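**skundton_nights:** Day two of the folding work at Zomel. We use the hand-held grippers all shift so a machine can learn it. Pay's the same as the laundry, but my wrists are sore.

- Shirt on the bed:

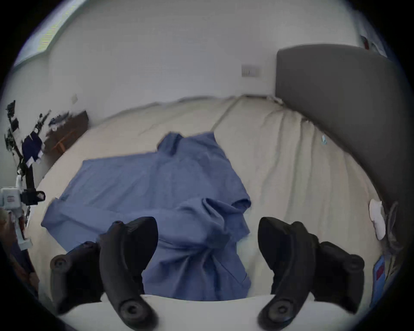

- Between items, jaws closed:
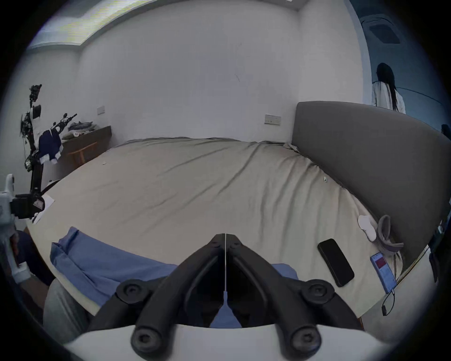
*Gripper over the sheet, Monday*

**bisell6:** Our laundry went from 20 folders to six. You're training your replacement.

**skundton_nights:** Maybe. I still need the hours.
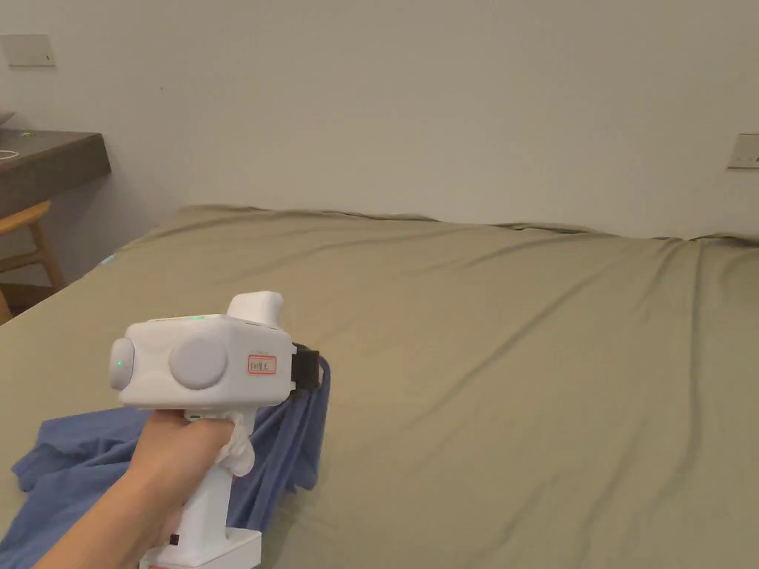
**ferrand:** Disagree with bisell6. Ours kept everyone on, just moved them to sorting.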